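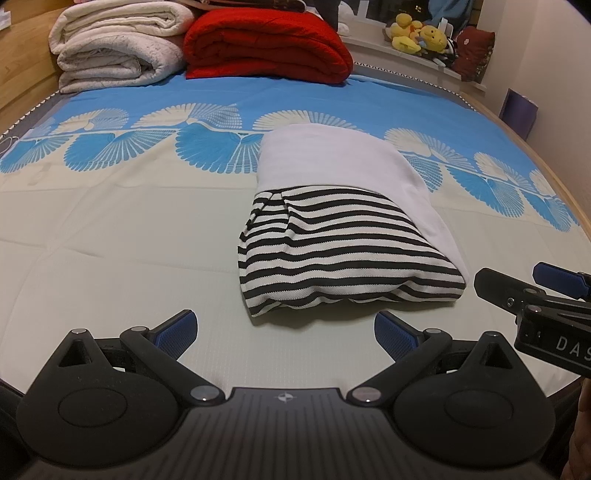 Reading time: 2 min

Week 3 - Ratings, Renewals and the Second Season

Last week covered how a pilot gets ordered. Today we look at what happens after the first season has aired.

Overnight ratings count people who watch on the night. Delayed viewing is added later, usually after seven days. A drama can look weak overnight and respectable a week on, so check which number an article is quoting before you compare two shows.

Case 1: Siltden. Crime drama, one story per season. It opened with 700 thousand viewers and finished with 57 percent of them. Some loss after a premiere is normal. The network looked at where it happened - nearly all of it came between episodes one and two, and the audience then held steady to the finale. Renewed.

Case 2: Evangelista. Family saga with a higher average than Siltden, but it lost viewers every week and cost more per episode. The network did not own it and earned nothing from overseas sales. Canceled in April, with the cliffhanger left open.

Terms to know:
Bubble show - could go either way
Back order - extra episodes added to a season in progress
License fee - what the network pays the studio per episode
Syndication - sale of reruns; 80 episodes is the target we will use in class

For the seminar, read the Brarnier and Clusau summaries in the course pack. Both are bubble shows. Write one page on each, renew or cancel, and say which figures you relied on. Leave out whether you liked the show.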